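Druvar – Loops und Stems, Datenblatt

Umfang: 1709 Audiodateien, WAV, mono. Genres laut Einreicher: Footwork, Dub, Ambient. Ich würde mich auf diese Angaben nicht verlassen. Horacio Olivares hat eine Stichprobe gehört und bei 20 Dateien das Etikett geändert, bei 9 davon ein zweites Mal.
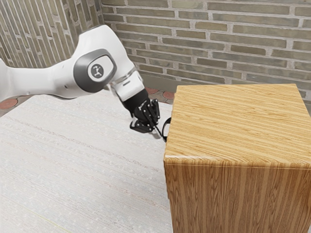 Weißer Roboterarm neben einer großen Holzkiste, Rendering

Tempo: Die BPM-Werte stammen aus Rekar. Das Programm verdoppelt bei langsamen Stücken gern, und ein Dub mit 140 ist dann eben doch einer mit 70. Korrigiert ist das nur im Ordner mansilla. Wer nach Tempo sortiert, sollte vorher reinhören.

Tonart: Die Spalte gibt es, weil sie gewünscht wurde. Bei reinen Schlagzeugspuren steht trotzdem etwas drin. Ich halte das für Kaffeesatz.

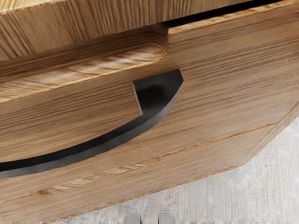
Rechte: Vinh Bạch hat die Freigaben eingesammelt. Für 2 Einreichungen liegt nur eine Mail vor, in der »passt schon« steht. Mir reicht das nicht, die Ordner sind deshalb gesperrt. Ob alle übrigen Samples wirklich selbst eingespielt sind, kann ich nicht prüfen.

Bekannte Fehler: Klicks am Loop-Ende, doppelte Dateinamen mit Umlauten, leere Felder in der Spalte »kuenstler«. Die Fassung vom April bitte löschen.

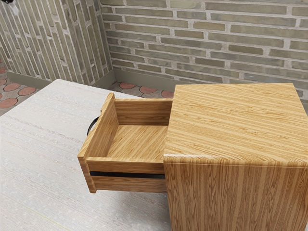
Drulberg, 31.7.25

Neu in dieser Fassung: Prüfsummen. Sie belegen, dass die Datei heil ankommt. Über die Musik darin sagen sie nichts. Korrekturen bitte mit Dateiname und Zeitmarke schicken.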